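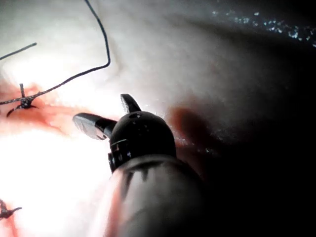
Niilo Niskanen writes to us that the rules for the suturing bench are good, but they are spread over too many papers, and a new person does not know which one to read first. We agree with him. The answers below are taken from the questions we receive most often at Gasetti. If an answer here is different from the old Fesik sheet, please follow this page.

## Who may operate the instruments?

Any person who has finished the console course and has done three supervised sessions on the bench. The supervisor signs the bench book after each one. Sessions done at another site can be accepted, but the person must bring a copy of the signed page.

## Do I need a second person in the room?

Yes, always. The second person stands where they can reach the stop button without walking around the cart. They do not answer the phone and they do not prepare the next tissue during this time. If the second person must leave, the operator takes the hands away from the controls and waits.

## How close may the jaws come to the tissue when I am not holding thread?

We do not give a distance, because it is difficult to judge in the view. The rule is about speed. Near the wound line, use the slow setting, and look at both jaws before you close them. Many small tears come from the jaw that the operator was not watching.

## What should I do if thread goes around the wrist of the instrument?

If it is the loop you are making for the knot, continue as normal. If you did not intend it, stop pulling first. Then open the jaws, and let the second instrument take the slack. Do not turn the wrist to get free, because a turning wrist can wind the thread tighter. When you have tried two times without success, call the supervisor and cut the thread.

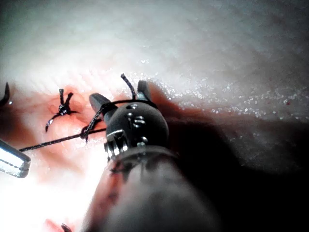

## Can I grip the suture with any part of the jaw?

Please use the flat part near the tip. Thread that was held hard by the teeth can become weak, and you will not always see it. A length that looks frayed should not be used for the next stitch.

## Where do I put the needle when I am tying?

Keep it inside the camera view, even if it is at the side. A needle outside the view is counted as a lost needle, and the session stops until it is found. This rule is strict. On Saturday sessions we had some discussion about it, and the answer is the same also on Saturday.

## How long may one session be?

Not more than 20 minutes at the console, then a break. The instrument may stay mounted in the break if the arms are locked. A person can do six sessions in one day as a maximum, with the observing time not included. 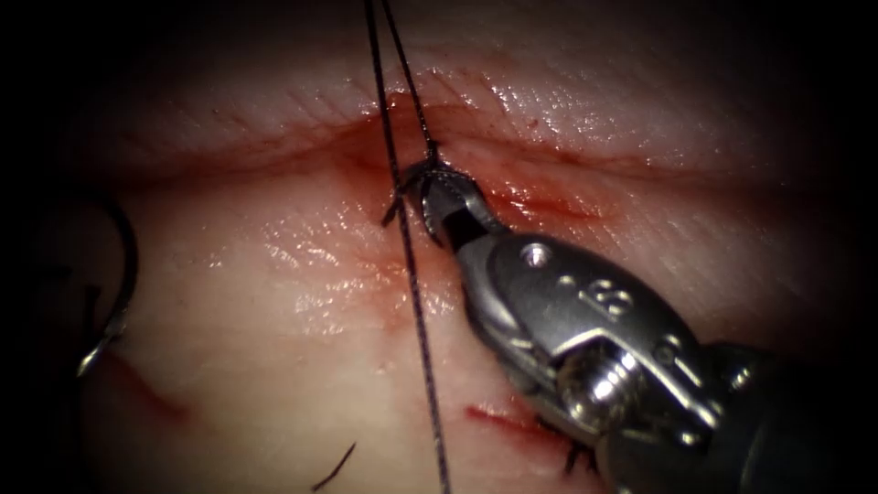
## Must the automatic mode follow the same rules?

Yes, and it has one more. When the Isach software moves the instrument by itself, the operator must stay seated with one foot at the release pedal. Reading the log on another screen is not permitted during motion.

## What do I do with cut ends and scraps of thread?

Short tails on a finished knot stay. Loose pieces should be taken away before the next stitch, as an old piece can be taken by mistake for the working thread, by a person and also by the software. Put them in the tray for used material, never on the cart.

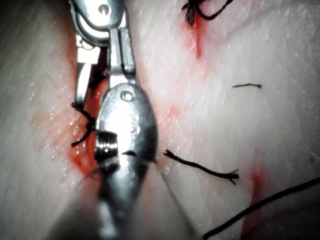
*Knots with their tails, and loose lengths of black thread on the tissue.*

## Who do I contact if something is not clear?

Write to the bench desk in the Bălan room, or leave a note in the bench book with your name. We read the book every morning before the first session. Proposals for changing a rule are collected until October, and until then the present text is valid.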